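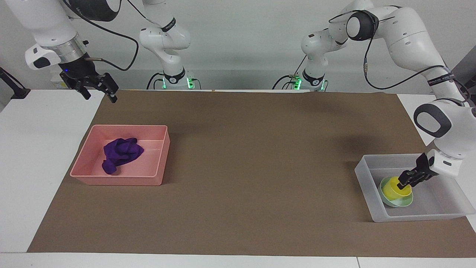
Ó Ceallaigh Bakery is bringing back the caraway crook this December, and I could not be happier to be the one typing up the news! If you grew up in or near Drasthorpe you probably know it already: a soft, buttery bun with caraway seeds and a bit of lemon peel, rolled into a rope and bent before it goes in the oven. We tried all sorts of bends while I was working on the recipe (one batch looked like a bag of question marks), and the one we settled on is a long, lazy curve like the black cable looping off the arm on the left, wide in the middle with the ends kept well apart. Pull them any closer and the dough joins up as it rises, and then you've got a ring, and I already sell a ring.

The crooks go on sale at our Drasthorpe shop at 6 in the morning, and we'll bake them every day we're open until the end of the month. The first batch each day is 50 buns. After that I'll make more if the dough is ready, but it needs a slow overnight rise and I can't hurry it, so please come early if you have a houseful to feed.

My grandmother made hers with lard, and I know there will be strong feelings about this, but ours are made with butter. I tested both. The lard ones were lovely straight out of the oven and pretty dull by lunchtime — butter keeps them soft into the evening. The caraway gets toasted in a dry pan first and lightly crushed, and the glaze is just warm milk and honey brushed on twice.

You'll also be able to get them at the Baltholm winter market, where we're sharing a stall with Indonia Teas. They've put together a smoky black blend to go with the buns, and I have been drinking far too much of it. 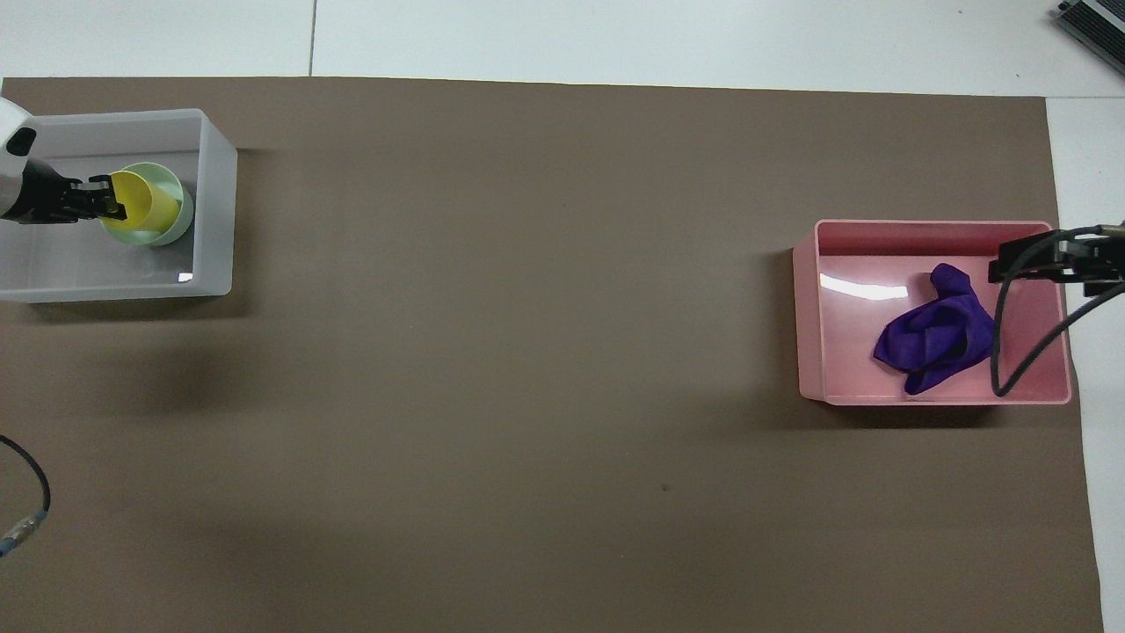
One of our early tasters told me the lemon peel should be chopped a lot finer, and that a bun this good ought to come with salted butter whether you ask for it or not. I've taken both points. The peel is now down to tiny flecks, and every crook eaten in the shop comes with a pat of salted butter on the side at no extra charge.

A few practical things. The buns contain wheat, milk, butter and honey, and they're baked in the same kitchen as our nut cakes, so they aren't suitable if you have a nut allergy. They freeze nicely for a month. Warm them in a low oven, wrapped in foil, and please keep them away from the microwave, which makes them chewy.

Newspapers, food writers and local radio folks are all welcome to stop in for a bun and a chat. Mornings are frantic, so any time after two in the afternoon suits me best. Ask for me at the counter and I'll come out, probably covered in flour.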